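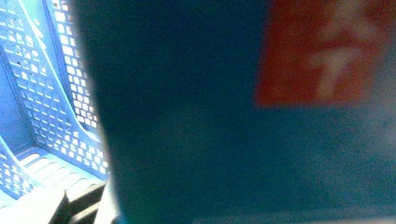

Plastic basket

A plastic basket is an open-topped container molded from a thermoplastic, usually polypropylene or polyethylene, and used in the home, in stores and in light storage. It took over many of the jobs once done by baskets of willow, cane or wire. Most plastic baskets have pierced or slatted walls, a rim that is thicker than the sides, and either hand holes or separate handles. Baskets with solid walls are often called tubs or bins, although the terms overlap and sellers use them freely.

Construction

Nearly all plastic baskets are made by injection molding. Melted plastic is forced into a steel mold, cooled, and pushed out as a single piece. The walls are tapered slightly toward the base so that the basket will release from the mold, and the same taper lets empty baskets nest inside one another for shipping. Openings in the walls save material and allow air to pass. They are commonly round, square or in the form of long vertical slots; some makers arrange them to imitate woven cane.

The rim carries most of the strain when a full basket is lifted. It is normally turned outward and down to form a lip, with short ribs underneath. Handles may be molded as part of the rim or made separately and snapped into sockets. Snap-in handles can be replaced, but they are also the part most likely to fail.

Color is added as pigment before molding and runs through the whole thickness of the wall, so scratches show less than they would on a painted surface. Pale blue, white, gray and pink are common for household use. Light shades tend to yellow if left in direct sun, and strong reds fade.

Sizes and types

There is no general standard for household sizes. The Woltholm catalog, for example, lists its baskets by rim length and gives each a stock number; the number 1476 belongs to a shallow rectangular basket sold for shelves and cupboards. Common types include:

Shelf basket — low and rectangular, often with one side cut down for access.
Carrying basket — deeper, with one or two swinging handles. Kesell rates its larger model for loads of up to 12 kilograms.
Laundry basket — large and open-sided, oval or rectangular, with hand holes in the rim.
Stacking basket — fitted with feet or a folding bar that rests on the basket below.

Use

In kitchens, plastic baskets hold packaged dry goods, snack bags, cans and cleaning supplies. Packages are usually stood on edge with the front label facing out, which makes them easier to find than when they are laid flat. Fruits and vegetables keep better in baskets with open walls than in closed tubs, although soft fruit may be marked by the slots. Fine powders and small loose items will fall through and need a liner or an inner box.

Hamidreza Bahrami's household manual The Ordered Pantry recommends one basket for each kind of food, with the heaviest kept below waist height. Larasati Hartono takes a different view in Shelf and Drawer, where she groups foods by the meal in which they are used.

Care and wear

Plastic baskets are washed in warm water with dish soap. A soft brush is used for the slots and for the underside of the rim, where dust collects. Abrasive pads leave fine scratches that hold dirt. Polypropylene becomes brittle in cold weather, and baskets kept in unheated rooms may crack at the corners if dropped. Cracks usually start at an opening close to the base.

Glue does not hold well on either of the common plastics. Broken hand holes are sometimes bound with cord or cable ties.

Disposal

Baskets often carry a resin code on the base, 5 for polypropylene and 2 for high-density polyethylene. Acceptance in curbside recycling varies from place to place, and large rigid items may have to be taken to a collection site.

See also: Crate; Hamper; Shopping basket; Storage bin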